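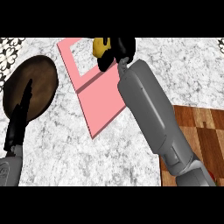

Jamus Recipe Text Corpus
README, release 3
Maintainer: Lucía Vallejo

Summary
Jamus holds 1,536 home recipes transcribed from the Llorente notebooks, with ingredients and steps stored as separate fields. Text only, UTF-8, one recipe per line.

Files
recipes.tsv - full text, 1,536 rows
units.tsv - 142 unit spellings mapped to standard forms
excluded.txt - IDs of 23 duplicates dropped in October

Fields
id, title, servings, ingredients, steps, notebook, page
servings is filled in for 1,110 rows and blank in the rest. Do not read a blank as one.

Processing
Pages were typed by hand and checked once against the originals. Spelling was left alone. Fractions are written as 1/2, never as single characters. Oven settings given in words ("slow", "brisk") were not converted to degrees.

Known issues
Cup sizes differ between notebooks. Some steps refer to a recipe on another page - these links are not resolved. Page numbers in notebook four restart halfway through.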